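Left Finger Fault on the Lelluven Hand-Held Gripper: Frequently Asked Questions
Last updated Friday, December 26, 2025
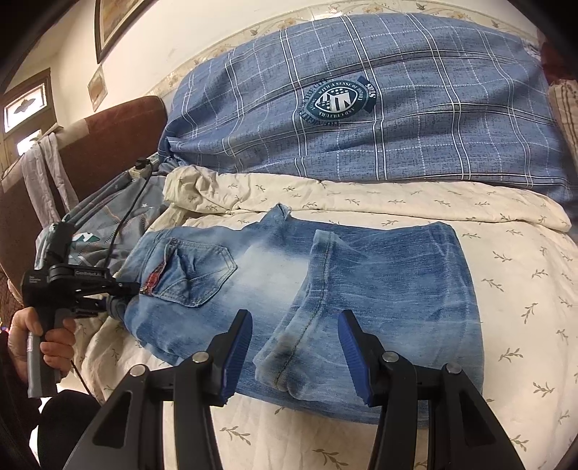

Folded jeans on a bed, with a gripper's blue finger pads spread apart over the hem.

What is the fault?
On affected units the left finger stops short of full closure under load. The right finger keeps traveling, so the pads meet off center and the cloth is pulled sideways. The recorded jaw width still reads as a normal close. That mismatch is the reason for this notice, as an operator may not notice it until the log is checked.

Which units are affected?
Lelluven units with serial numbers up to 235. Later units left the shop with the revised pivot bolts. Amano units use a different linkage and are outside this notice.

How was it found?
Kiyoshi Honda was reviewing garment folding sessions at Raltetti and found 53 episodes in which the hem slipped out at the same jaw width. All of them were denim or another heavy cloth. Light cotton did not trigger the fault on the same hardware.

What causes it?
The outer pivot bolt on the left finger backs out under repeated side load. Once it has moved, the finger tilts and binds against the mount. Thick seams make it worse - a folded hem puts most of the load on the pad tip, where the lever arm is longest.

Is it a safety matter?
Yes, in one case. When a bound finger releases, it snaps shut. Eetu Ikonen had a fingertip pinched this way while clearing a waistband by hand. The skin was bruised and not broken. Do not reach between the pads with the trigger held.

What should I do if a finger binds during a session?
Release the trigger fully and wait for the jaws to open. If they stay closed, set the gripper down on its side and disconnect the cable at the mount. Ease the cloth out along the length of the pads. Do not pry the fingers apart with a screwdriver; two mounts have been cracked that way.

How do I check my unit?
Close the jaws on a strip of card with no cloth present. Pull the card toward you. It should resist evenly along both pads. If it pivots toward one side, take the unit out of use. Repeat the check after every 9 hours of work with heavy cloth.

Can I tighten the bolt myself?
As a stopgap only. Bring it up snug, confirm that the finger swings freely, and mark the bolt head and the finger with paint pen so any movement shows. A bolt that moves again must be replaced. Thread locker is not approved for this joint, because it wicks into the bushing.

Does the fault affect data already recorded?
It can. Finger position is calculated from the trigger side, so a stuck left finger is logged as closed. Run the width check in Brimby, version 8 or later, which compares the logged width with the pad positions in the video. Flagged episodes should be held out of training until someone has looked at them.

Can I keep using the other gripper of a pair?
Yes, for one-handed tasks, if it passes the card check. Do not pair it with an Amano unit. The pad spacing differs and the calibration will not carry over.

When will replacement bolts ship?
The first batch ships in January. Send the serial number and the result of the card check to the hardware desk. Units that failed the check are served first.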